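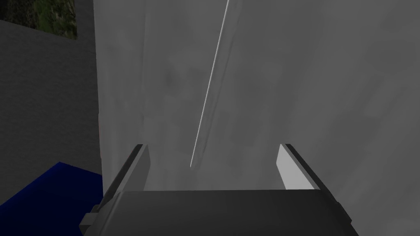 5.2 Teaching a grasp by remote control (simulator)

1. Open the fingers fully before you drive in. Stop when a surface fills most of the wrist view.

2. Check the distance in the side view. The manual for the old Prallau controller says the wrist view is enough. We doubt it. Pale surfaces give you very little to judge depth by.

3. Press Record, close slowly, press Stop.

Note: Clevetti suggests 5 demonstrations per task. Plan on 54, and throw out the sloppy ones.

Caution: A clean replay in the simulator proves little about the real arm.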